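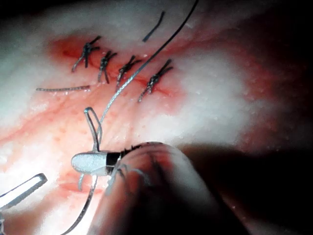 Four knots in, needle loaded for the next one.

16 August 2023

The summer project is nearly done, so I'm writing up the suturing part before I forget how we did it. I joined the student robotics club at Kanagaratnam in the spring, mostly to work on code. By July I was spending my afternoons learning to tie knots with surgical instruments from across a room, and I had never sewn on a button before.

Our project has two halves. One half is practice: each student on the team has to be able to close an incision on a tissue pad by teleoperation, sitting at the console and moving both instruments. The other half is software. We record the sessions and label them by step (pick up needle, pass needle, pull thread, tie, cut), and then Pranab Ekanayake and I train a small model called Grunora to recognize which step is going on. Later it should be able to do some of the steps by itself. That part is for next year's team.

The target for each of us was 60 stitches by the end of the summer. I have eight to go. The recordings are cut into clips, and the team wants 500 good ones. A clip is good if the needle can be seen the whole time and the operator doesn't stop in the middle to ask a question. A lot of my early clips were thrown out for the second reason. 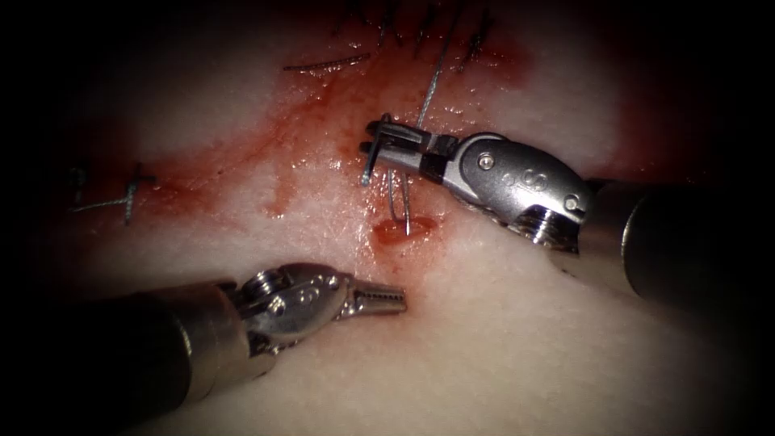

Right instrument has the needle, left one is open and waiting.

The needle pass is the part I'd expected to be hard, and it was for the first week. You have to let the curve of the needle do the work. If you push it straight it drags the tissue along with it and the hole ends up bigger than it should be. Pranab told me to turn my wrist and leave my elbow alone. I wrote that on a sticky note and put it on the console, and it's still there.

What took longer was the left hand. I kept forgetting I had one. In my first recordings the left grasper just sits wherever I parked it, and then when the needle tip comes out on the other side I have to bring it over from far away. Now I park it close before I start the pass. It saves several seconds per stitch and it makes the labeling easier too, because the handoff comes right after the pass with no wandering in between.

There is no feeling of force through the console. You judge tension by looking at the thread and at how the tissue moves. I broke thread often in the first two weeks. I also left some knots so loose that they could be lifted off the pad, and those didn't count toward my total.

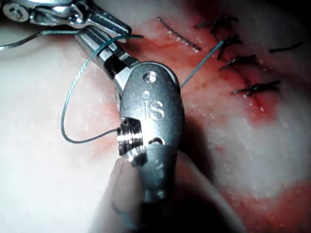

Green thread in a loop, with the two instruments meeting up at the jaw.

Managing the loop is its own skill. You want enough slack to wrap the thread around the jaw, and if there is too much of it, it catches on things. The side of the wrist is the usual place. When that happens you back up slowly and try to let it fall off. Pulling makes it worse. I've started keeping the loop over clean tissue, away from the finished stitches, so that I can see where the thread is going. Old tails are also a problem for the model. Grunora kept reading cut ends as live thread, and for a while it thought every stitch was still being tied. We added a label for loose pieces and that helped some – it still gets confused near a crowded incision.

We showed all this at the Astport student project day. Our table was next to the Vurkeo team, who built a sorting arm for lab tubes and drew a much bigger crowd. We did get good questions. One woman asked why we don't just have the computer do the whole thing. Pranab said that it can't yet tell when a knot is bad, and that most of us only learned to tell this summer.

Still on the list: my last eight stitches, relabeling the July clips with the new thread label, and a page of instructions for whoever takes over the console. If you're a student at Kanagaratnam and want to try it, come by the lab in the afternoon. You don't need to know how to sew.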